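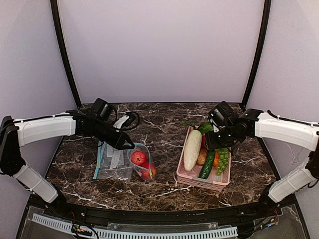 *Fig. 3. Brown marble top, white veining, with a clear plastic bag.*

## 3. Sealing and first use of your marble top

Read this section before you put the top into daily use. It covers the Plornus and Hotow ranges. For slate and granite tops, go to section 5.

**You will need**

- Prusmont stone sealer (part 2067)
- two lint-free cloths, one kept dry
- masking tape
- thin gloves

**Caution:** Marble is marked by acid. Do not use vinegar, lemon juice, limescale remover or bathroom spray on it at any stage, sealed or not.

### 3.1 Before you start

1. Check that the top is level in both directions. If it rocks, go back to step 2.6 and adjust the feet.
2. Wipe off any dust with a damp cloth. Do not use washing-up liquid for this first wipe, as it can leave a film under the sealer.
3. Leave the top uncovered overnight.
4. Tape off any wood or painted surface that touches the stone.

### 3.2 Applying the sealer

1. Open a window and put on the gloves.
2. Shake the bottle and pour 40 ml on to the first cloth. This is enough for one coat on a standard top.
3. Work from the back edge to the front in straight, overlapping strokes. Include the edges.
4. Wait ten minutes. The stone will look patchy.
5. Buff with the dry cloth until no smears are left. Sealer that dries on the surface goes cloudy and has to be taken off with more sealer.
6. Repeat after two hours for the second coat.

**Note:** Dark stone may look slightly deeper in colour after the second coat. Pale stone should not change.

Lay the used cloths flat outdoors to dry before you throw them away. Do not leave them screwed up in a bin. 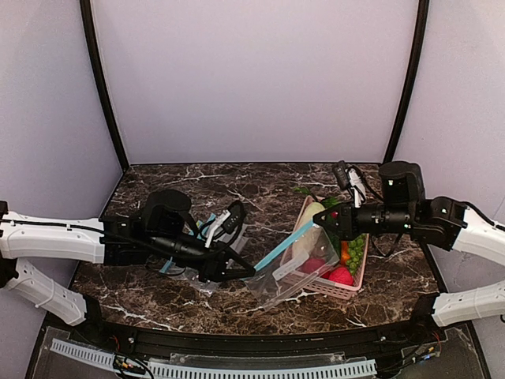 **Ó Néill** | Aftercare notes, May issue

### 3.3 The first 21 days

The sealer can be touched the same evening but takes 21 days to harden fully. During this time:

- Mop up spills straight away. Blot them, do not wipe.
- Use a mat under hot pans. Keep using one afterwards too.
- Lift things across the top. Grit under a heavy pot will scratch marble.
- Do not leave printed carrier bags or damp newspaper on the stone, as the ink can transfer.

### 3.4 Water test

1. Put a few drops of water near the back edge.
2. Wait five minutes, then blot.
3. If there is a dark spot where the water was, let it dry for a day and apply one more coat as in 3.2.

Repeat the test every six months. Tops beside a sink may need sealing more often. For stains already in the stone, see section 4.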